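Filed under: Workshop Safety › Checklists › Robots and Other Promises
Thursday, November 14, 2024
By Irena Sadowski
1,200 shares | 6 comments

Can it do the chore yet? A walk-round checklist for chore machines in small workshops

For use before you let a machine put away tools, fetch parts, clear a bench or do any of the other jobs you would give a trainee in their first week. Mark each line Yes, No or Not shown. "Not shown" counts as No until somebody shows you. My comments come from the inspections I do for small firms in Skondport and Ustwood, and the maker's brochure has had no say in them.

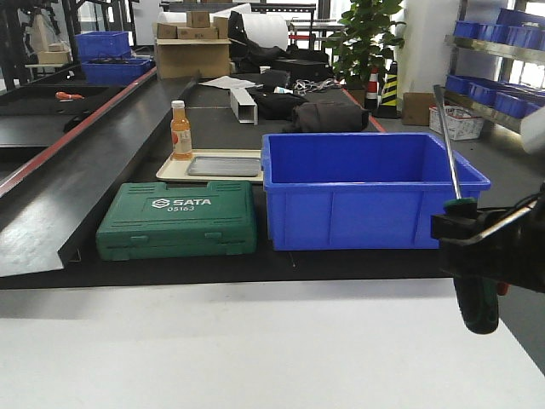
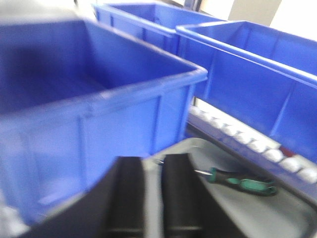 Putting a hand tool away is the chore I get asked about most, ahead of sweeping and well ahead of folding anything. It sounds like nothing. A person does it while talking, and the only skill anyone notices is when it's missing and the screwdriver turns up under the vice a week later. For the machine it's a string of separate jobs: find the tool, choose where to take hold, lift it, turn it the right way, carry it past whatever is in the way and let go. Look at the screwdriver held almost upright beside the blue bin, with the bare tip standing above the rim and the handle hanging below the jaws. Is that a good grip? I'd say it depends entirely on what comes next, and on whether anyone has a face near that tip. The same kind of tool lying across a shallow grey tray, in the closer view, is a gentler start, and I would still want to see it lifted from every angle a tired person might drop it at.

PART A. BEFORE POWER

A1. The chore is written down in one plain sentence.
Comment: "Tidies the bench" won't do. "Moves hand tools from the tray to the bin" will. If the supplier can't write the sentence, stop and have your tea. I have had one meeting at Ostau where we spent the whole morning on it, and it was the most useful part of the visit.

A2. The sentence says what the machine will not be asked to do.
Comment: Knives, open blades, anything with oil on it, anything under tension. Put it in writing. People start feeding it extra jobs as soon as it has had one good afternoon.

A3. The stop button can be reached by a person standing where people really stand.
Comment: Walk up to it with your arms full. At one bench in Ustwood the button was perfectly placed for the engineer in his chair and useless to the woman who worked beside the arm all day. Mark No if you have to lean through the reach of the arm.

A4. The reach is marked on the floor or the bench, at full stretch, with the longest permitted tool in the grip.
Comment: This gets missed nearly every time. The maker gives you the reach of the arm. A long screwdriver adds its own length, and the pointed end is the part that travels. Redo the marking if you change the tool list.

A5. Cables on and near the arm are secured and can't catch through the whole movement.
Comment: Move the arm slowly by hand if the maker allows it, or in slow mode if not. Look for pulling at the wrist. Look again after a week.

A6. Bags, coats and packing are out of the way.
Comment: Robots seem to attract rucksacks and cardboard. I don't mind a bag on the far end of a long bench. I mind a strap hanging where the arm can hook it.

PART B. PICKING UP

B1. It finds the tool in ordinary light.
Comment: Do this at the time of day when the sun comes in. Bright windows behind a bench are hard on cameras, and a shiny shaft is worse than a dull one. If someone goes to pull the blind down before the demonstration, write that in the margin.

B2. It takes hold of the handle, or can explain itself.
Comment: By "explain" I mean that the written procedure says where it should grip and why. Gripping by the shaft isn't always wrong. Gripping wherever it happened to land is.

B3. The grip holds when the tool is nudged.
Comment: Use a length of dowel and stand outside the marked reach. Firm push, no heroics. A round handle that swivels in the jaws is a No, even if it doesn't fall.

B4. It notices when it has picked up nothing.
Comment: Take the tool away while the arm is on its way down. I have watched an arm close on thin air, carry the air carefully across the bench, open over the container and report a success. The Zuccaro demonstration unit did this on four tries running. The man from the firm said the software was being updated. That was in June and I have yet to see the update.

B5. It notices when it has picked up two things.
Comment: Try two screwdrivers side by side and touching. Then try a screwdriver and a rag.

B6. The machine's view of the tool isn't lost as the fingers close.
Comment: Ask to see what the wrist camera sees. The fingers are large and close to the lens, and they can hide part of the very thing being picked up. In the second picture one finger covers a piece of the tool. A person in that position carries on by feel. Ask what the machine carries on by, and write down the answer word for word. "It learns" isn't an answer I can inspect.

PART C. CARRYING AND PUTTING DOWN

C1. The sharp or pointed end is kept away from the side where people are.
Comment: If the route changes from one run to the next, watch until you've seen the worst one. I would rather have a dull machine that goes the same way every time.

C2. It clears the rim of the bin.
Comment: Deep bins with thick rims are harder than they look. A long tool held crossways can strike the rim and lever itself out of the grip. Try with the bin pushed slightly out of place, as it will be by the end of the first day. If the bin must sit exactly on a mark for the thing to work, then a person has been given a new chore, namely putting the bin on the mark.

C3. It lets go low enough.
Comment: Dropping from above the rim is quick and looks fine in a film. Listen to it for an afternoon. Then look at the screwdriver tips.

C4. It copes with a bin that already has things in it.
Comment: Almost every demonstration I attend starts with an empty one. An empty bin is a generous target. Fill it halfway with the usual rubbish and ask again. Expect a pause in the conversation.

C5. It returns tools to a fitted case.
Comment: Not shown, at any site, on any visit. I include the line because it's what owners mean when they say "put away". A moulded case with latches, everything in its own slot, lid shut. My neighbour's boy can do it with a bit of shouting. I'll gladly change this comment when I've seen a machine open the latches, find the right slot, press the tool home and close the lid without a technician's hand drifting in from the side.

PART D. WHEN IT GOES WRONG

D1. A dropped tool stops the job.
Comment: It should stop and say so. Carrying on with the next item while a chisel rolls about is a No.

D2. Somebody knows how to free a trapped hand.
Comment: Ask the person on shift, and don't let the supplier answer for them. Have them do it with a glove stuffed with rags. Time it if you like, but what I look for is whether they have to think.

D3. Restart needs a person, and the person has to look first.
Comment: Restarting from another room on a phone is a feature I'd pay to have removed.

D4. Every intervention is written down.
Comment: This is the line I care about most. Each time someone straightens a tool, shifts a tray, turns a handle round or presses Retry, it goes in the book. At Ostau the book showed up to six of these an hour, for a job the sales sheet called "unattended". I don't think anyone was lying. They had stopped seeing their own hands.

PART E. THE HONEST SUM

E1. The person who used to do the chore has been asked.
Comment: They know which tools roll and which drawer sticks. They also know how long the chore took, and it's generally less than the owner supposes.

E2. Minding time has been taken off saved time.
Comment: Setting out, watching, fetching off the floor, wiping the camera, waiting for the engineer. If what's left is a minus figure, mark No and move on to the next page.

E3. There is a date for a second inspection.
Comment: With the supplier absent, please.

SIGNING OFF

Do not sign if any line in A3, A4, D1 or D2 is No or Not shown. For the rest, use sense. A machine that fails C5 may still be worth having for moving plain parts from one open tray to another, and I have signed for a couple doing just that. They are slow and they are steady, and the people near them have mostly stopped looking up.

Would I sign for one to clear a mixed bench at the end of the day, on its own, with the lights half off and the youngest apprentice still hunting for his coat? No. I haven't seen it done safely, and I have asked at every place on my round. Kitchens come up too — a lady in Skondport wants to know about her dishwasher — and I use the same sheet there, with "knives" moved to the top of A2 and underlined.

Corrections to the wording of B6 are welcome, particularly from anyone who has had a straight answer to it.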